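Pristis Class Log - README

Pristis is a table of 1484 fitness classes, one row per class, put together by Eleri Bowen and Rhodri Sayce from the sign-in sheets of 3 studios. Columns are studio, class type, start time, length in minutes, mats used and a self-reported effort score.

Be careful with the effort score. People filled it in on their way out the door, often with the instructor standing right there, and I doubt it measures much beyond politeness. The barre classes look harder than spin. I don't believe it.
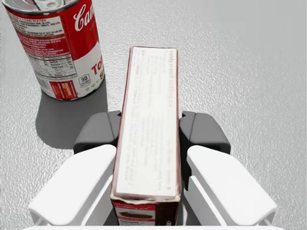 Sample render: soup can, pale gray tabletop.

Class type is the studio's own label. "Power flow" at Skirnstead and "gentle flow" at Ondance may be the same class - we had no way to check. Lengths are as advertised, so a 30 means the schedule said 30.

Known problems: 11 rows have a start time and nothing else. January is overfull, as you'd expect, and should not be read as a trend. Calorie figures were left out on purpose. The studios offered them, but couldn't say where they came from.

Corrections go to Grethe Hedegaard. Please send the row number.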